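Wolline Hand Gripper: Finger Pads, Pins and Care

Hi, I'm Magdalini Karras, and I look after the hand grippers at our place in Clullgate. I wrote most of this page for the people who buy the Wolline from us and then email me in November asking why it has gone stiff. It's a lovely little tool, I promise!

What you get
One hand gripper, fitted with its two blue pads
2 spare pads
1 small hex key
1 tube of dry lube
Part number 1146

The Wolline is a two-finger linkage gripper that you hold and squeeze. We use ours on fabric nearly all day, folding and sorting and moving piles from one side of the table to the other, and the pads are what wear out first. Cloth looks harmless but it polishes them smooth, and then thin cotton starts to slide. I wipe mine with a barely damp cloth at lunch and again when I pack up (no alcohol, please, it makes the surface chalky).

Changing the pads
Open the fingers all the way and lay the gripper on its back. The pad screw is on the outside of the fingertip. Two turns and the pad slips off toward you. Push the new one on until it sits flush, then tighten the screw just until it stops. I used to crank it down hard and I stripped 4 of them before Karamanlidis, who makes the fingers for us, sent me a very polite note.

Always swap both pads together. A fresh one opposite a worn one will pull the cloth sideways every time you close, and you'll spend an hour blaming the linkage like I did.

The pins
Every 200 hours, put a dot of dry lube on each pivot pin and work the fingers open and shut a few times. Wipe off whatever squeezes out or it ends up on the laundry. Don't use oil! Oil and lint make a sort of gray felt that packs in behind the crossbar, and picking it out with a toothpick is nobody's idea of a good afternoon. If a pin head stands proud of the arm, press it back with your thumb. If it won't stay, send me the whole finger and I'll put a new pin in.

Setting the close
The stop screw is under the little cap on the back. Clockwise gives you a lighter pinch. For T-shirts and towels I leave a gap you could just slide a postcard through, and for silky things I close it up completely. Try it on something you don't care about first.

Storing it
Leave the fingers open overnight. The Britano case has a cutout for it that way around, and if you bought the gripper without the case, a shoe box does fine. Keep it off the radiator.

Spare pads come in pairs and go out the morning after you order. If you're in Clullgate, ring the bell at the side door before 4 and I'll fit them for you while you wait.
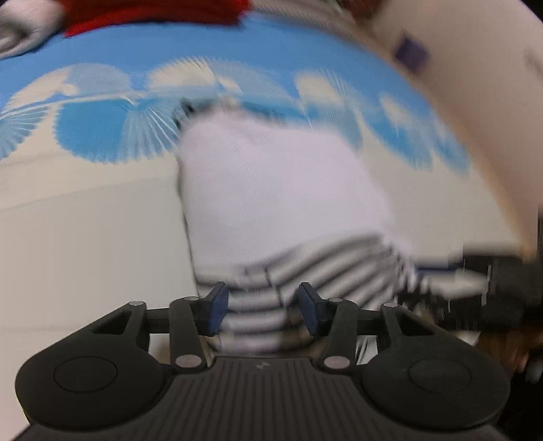
Bring the hex key with you if you still have it, I'm always running short of those.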